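**Part-time sample bench helper, Cestov Teaching Lab, Skendham**

Hi! I run the practice bench at Cestov, and I'm looking for someone to join me from April for 13 hours a week. You'd be sorting tubes, checking caps, keeping the racks in order and getting everything ready for the evening classes. No science degree needed – I came here from a bakery and learned it all on the job. 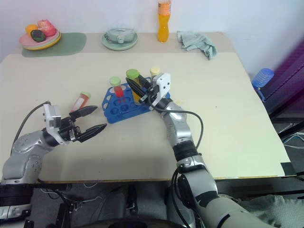 Most of your shift would go on racking and labeling, and I'm fussy about both (sorry in advance!). We work by cap color, so you'll need to be happy telling a light green cap from a darker green one all afternoon. A tube lying on the table goes back in the rack before you start anything new, and its label gets checked first.

Pay is $120 a shift, and there's free parking on Pollock Street. Steady hands help, and so does liking the radio – mine is on a lot.

Send me a few lines about yourself by 3/7/20, care of the Wellerberg Building front desk, Room 58. A résumé is fine but a friendly note is plenty.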